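Vundstead Fruit Box - your questions

When do orders close?
10 pm the night before pickup. Not 10:05. The form shuts itself off.

How much is a box?
Small is $10, prices for the rest are on the order form. Card only sorry, we stopped doing cash in January.

Can I swap things out?
One swap per box. Put it in the notes, dont email it.

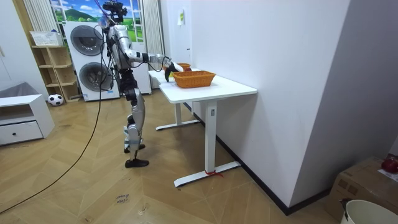
The orange basket, with a small red fruit by the rim.

Where do I pick up?
323 Gandik Street, side door. Parking out back off Kurup Lane. Please not in the neighbour's driveway, we get the phone calls.

I missed pickup, now what?
Text before 6 pm and we'll hold it overnight. After that it goes to the community fridge on Trudora Road. No refunds on those.
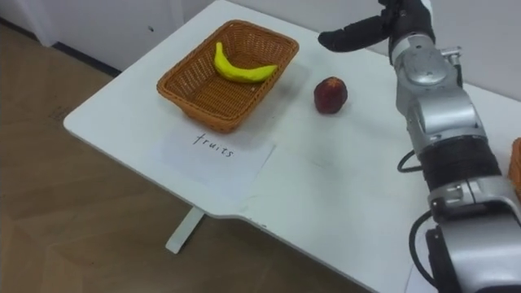

Do you want the boxes back?
Yes please! Flattened, tape off. Any colour, any size, even ones that arent ours.

Allergies?
Nuts get packed seperately. Tick the box on the form every time, it doesn't remember you.

Gift boxes?
December only.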